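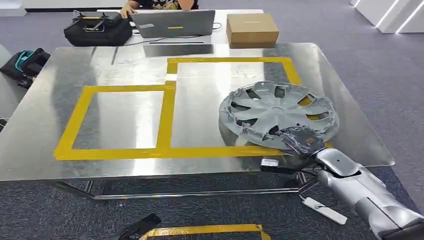 Reports > Grants > Reddale Repair and Reuse > Second progress report

Reddale Repair and Reuse: Second Progress Report

Grant holder: Reddale Community Workshop
Prepared by: Bronwyn Tawhiri, project lead
Period covered: April to October

1. Summary

The grant pays for a parts library, evening repair classes and a part-time coordinator at the Reddale workshop. Two of those three are running as planned. The parts library opened in May and the classes began in June. The coordinator's post was filled later than we wanted, and the underspend from that is explained in section 5.

We ask for one change to the agreed plan, set out in section 6.

2. Parts library

The library lends and gives out used parts for household appliances, bicycles and older cars. Stock comes from the county transfer station, from two garages in town and from people who bring things to the door. We set a target of 200 items cataloged by the end of the first year. We reached 200 in September and have kept going, though more slowly, as the easy items were done first.

Every item gets a paper tag and an entry in Storemon, the stock system named in our application. Storemon took longer to set up than expected. It was built for shops and wants a price on every line, so for the first few weeks parts with no price were dropped from the search page. Nii Mahama found a way around this by entering a price of one cent and hiding the column. It works, but the monthly totals it prints are meaningless and we do not use them.

Wheel covers, vacuum hoses and washing machine door seals are asked for most often. Bicycle parts move quickly in summer and hardly at all after school starts. Small motors are asked for less than we thought and take up a lot of shelf space. We have stopped accepting them unless the person can tell us what machine they came from.

Returns on the lending side have been good. Most of what is lent is tools for taking trim or casings off without breaking them, and people bring these back within the two-week limit. One set of pullers is missing and we have replaced it from our own funds.

3. Repair classes

We ran 10 evening classes in the period, each starting at 6:30 p.m. The subjects were lamps and plugs, sewing machines, bicycle brakes, small engines and basic car care. Lamps and plugs was given three times and filled each time. Small engines was given once and had four people. We think the title put people off, and it will be listed as mower and trimmer repair in the spring.

The room takes 11 people at the benches. We had planned for more, but the fire inspection limited the number and we have kept to it. A waiting list is now kept at the front desk, and anyone on it is called first for the next class on the same subject.

Feedback forms are short and most people fill them in. The most common request is for more time with hands on the work and less talk at the start. The sewing machine class has been changed to reflect this. The opening talk is now ten minutes, and the notes go home on paper. Several people asked for a Saturday morning session, which we cannot offer while the building is let to the dance school.

The bicycle brakes class needs better stands. The pair we have are light and tip when a heavy bike is on them. Dogbe has quoted for four floor stands and the quote is attached as Annex B.

4. Staffing

The coordinator's post was advertised twice. The first round brought few applications and the person we chose took another job before starting. Nii Mahama was appointed from the second round and began in July, working three days a week. He has taken over the Storemon entries, the class bookings and the pickups from the transfer station.

Until July this work was done by me and by the existing workshop staff. Some of it was done badly as a result. The pickup record for May is incomplete, and the figures for weight diverted from landfill in that month are missing from Annex A. We would sooner leave the gap than guess.

5. Budget

Spending on staff is below plan by the equivalent of one quarter's salary. Spending on shelving and tags is above plan. The shelving we first priced was not deep enough for the larger boxes, and the heavier type cost more. Tool purchases are on plan. Rent rose in August under the terms of the lease and was covered from workshop income.

An invoice from Tusik for the new lighting over the benches arrived after the close of the period and will appear in the next report. The lights are up and working.

6. Change requested

We ask to move $200 from publicity to equipment, to go toward the bicycle stands. Posters and the town newsletter have been enough to fill most classes, and the remaining publicity money will cover the spring program. No other lines are affected.

We would also like to carry the staff underspend into next year, to extend the coordinator's hours during the busy months of May and June. A separate form has been sent for this.

7. Next period

Classes continue through the winter with a break over the holidays. The parts library will close for one week in January for a full stock check. By the end of the next period we expect to have:

- the spring class list printed and open for booking
- photos added to the Storemon entries for car and appliance parts
- a written agreement with the transfer station, replacing the present verbal one
- the missing weight figures resolved, or formally marked as lost

Annex A: Monthly figures
Annex B: Quote for bicycle stands
Annex C: Class feedback, by subject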